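3.2 Stamping at the table
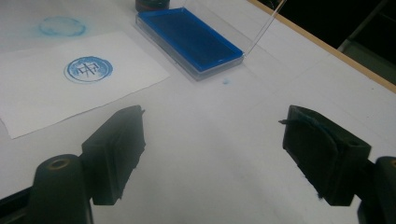 I'd gone into the Prekulis sessions thinking about wording on forms, and came out of them thinking about ink. We collected 72 sheets over two afternoons, and I've grown very fond of the messy ones! In Figure 2 the blue goes on thick towards the edge of the circle and patchy in the middle, with tiny speckles round the ring (my favourite bit), and there's a paler round mark on the white table too. I left marks like that out of the Greltura tally, which only covers paper.

Figure 2. Round blue stamp on paper, with a fainter mark on the tabletop.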